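티부라 작업실에 다녀왔어요, 그리고 결국 저도 가위를 들었습니다

어린이 애니메이션 이야기를 이 블로그에 쓰는 건 오랜만이네요. 우리 집 꼬마가 요즘 푹 빠져 있는 '로루스'의 새 시즌이 2월에 시작한다길래, 제작사 티부라에 무작정 메일을 보냈거든요. 답장이 올까 싶었는데 이틀 만에 "오후 2시에 오세요, 간식은 있어요"라는 답이 왔어요. 간식이라니! 안 갈 수가 없잖아요.

혹시 아직 안 보신 분들을 위해 잠깐 설명하자면, 로루스는 시스터스데일이라는 바닷가 마을에 사는 겁 많은 수달이에요. 옆집 염소 흐어(Hứa)랑 매번 티격태격하고요. 저를 맞아 준 분은 이 시리즈의 감독님인데, 본인 이름보다 작품 이름이 알려지는 게 좋다고 하셔서 여기서는 그냥 감독님이라고 쓸게요.

앉자마자 제일 궁금한 것부터 물었어요. 왜 하필 겁쟁이 수달이냐고요.

"제가 겁쟁이라서요." 감독님이 귤을 까면서 웃으셨어요. "어릴 때 수영장에 가면 발만 담그고 왔어요. 어른들은 다 용감해져야 한다고 하는데, 저는 그 말이 더 무서웠거든요. 그래서 로루스는 한 회가 끝나도 별로 용감해지지 않아요. 발목까지 들어가던 애가 무릎까지 들어가는 정도죠."

듣고 보니 정말 그래요. 지난 시즌 마지막 회에서도 로루스는 등대 꼭대기까지 못 올라가고 중간 창문에서 바다를 보고 내려오거든요. 저는 그때 살짝 김이 샜는데 우리 애는 박수를 쳤어요. (그 창문 장면을 지금도 하루에 한 번은 틀어 달라고 해요.)

새 시즌 주제는 '동네 한 바퀴'래요. 로루스가 처음으로 혼자 심부름을 다니는 이야기가 쭉 이어진다고 해요. 첫 회에는 흐어의 생일 케이크를 찾으러 갔다가 길을 잘못 들어서 시장 반대편까지 가 버린다고요.

"시장 골목을 만드는 데 제일 오래 걸렸어요. 간판이랑 과일 상자, 빨랫줄 같은 걸 전부 종이로 오려서 촬영한 다음에 컴퓨터로 옮겼거든요. 그 골목 하나에 들어간 종이 조각이 2,000개예요. 마지막 주에는 다들 꿈에서도 오렸대요."

제가 입을 못 다물고 있으니까 감독님이 서랍에서 손톱만 한 종이 생선을 꺼내 보여 주셨어요. 비늘까지 칼집이 나 있더라고요! 화면에서는 1초도 안 나온대요. 그럼 왜 이렇게까지 하시냐고 했더니 대답이 바로 나왔어요.

"애들은 멈춰 놓고 봐요. 어른들은 모르는데, 애들은 같은 회를 100번 보잖아요. 그중에 한 번은 생선을 봐요."

아, 이 말에는 정말 고개를 끄덕일 수밖에 없었어요. 우리 애도 배경에 있는 달팽이를 저보다 먼저 찾았거든요.

목소리 이야기도 재미있었어요. 흐어의 그 툴툴대는 목소리는 원래 임시 녹음이었대요. 음향 담당하시는 분이 감기에 걸린 채로 대충 읽어 둔 건데, 그걸 듣고 작업실 사람들이 다 넘어가서 그대로 쓰기로 했다고요. 문제는 감기가 나은 다음이었어요.

"코를 손으로 막고도 해 보고, 솜도 넣어 보고, 별짓을 다 했어요. 지금은 빨래집게로 해요. 나무 빨래집게요. 플라스틱은 소리가 달라요."

저 여기서 귤을 뿜을 뻔했습니다.
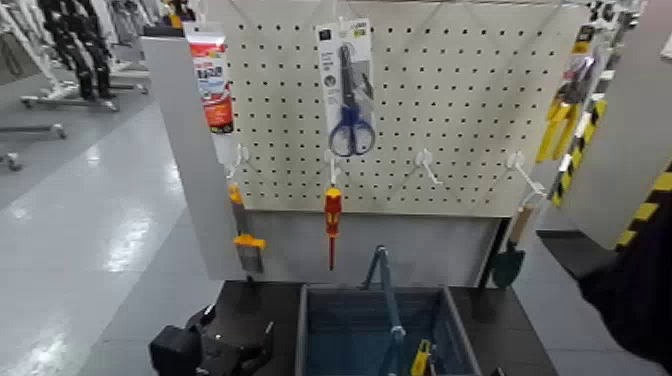
조금 진지한 질문도 했어요. 요즘 어린이 프로그램은 다 빠르고 번쩍거리는데, 로루스는 한참 동안 파도만 나올 때도 있잖아요. 방송국에서 뭐라고 안 하냐고 여쭤봤죠.

"하죠. 처음에는 파도 장면을 다 빼자는 말도 있었어요. 그런데 시사회에서 애들이 그 장면에서 떠들기 시작하더라고요. 지루해서 떠드는 줄 알고 식은땀이 났는데, 가만히 들어 보니까 로루스가 이제 어떻게 할지 서로 얘기하는 거예요. 그 뒤로는 저도 안 물러나요. 파도는 그냥 둡니다."

새 시즌은 모두 32화이고, 그중 한 화는 대사가 하나도 없대요. 비 오는 날 로루스가 우산을 고치는 이야기라는데, 결말은 아무리 졸라도 안 알려 주셨어요. 염소가 우산을 먹느냐고 물었더니 "그건 너무 흐어답죠"라고만 하시고요. 먹는다는 건지 아닌지!

방송에 맞춰서 종이 놀이판도 나와요. 시스터스데일 지도를 펼쳐 놓고 집이랑 나무를 직접 오려 세우는 건데, 도안은 티부라 홈페이지에서 받아서 집에서 인쇄하면 된대요. 감독님 말로는 두꺼운 종이가 좋고, 등대는 어른이 도와주는 편이 낫대요. 저는 그날 저녁에 시험판 도안으로 등대를 만들다가 지붕을 거꾸로 붙였고요, 아이는 그게 더 좋다면서 거꾸로 된 등대를 자기 베개 옆에 두고 잤어요.

나오는 길에 감독님한테 우리 애가 전해 달라던 질문을 했어요. 로루스는 언제 수영을 잘하게 되느냐고요. 감독님이 한참 생각하시더니 이러셨어요.

"수달이니까 언젠가는 하겠죠. 근데 아직은 발이 시리대요."

집에 와서 그대로 전했더니 아이가 양말을 한 켤레 가져왔어요. 로루스한테 보내 달라고요. 내일 우체국에 가야 해요.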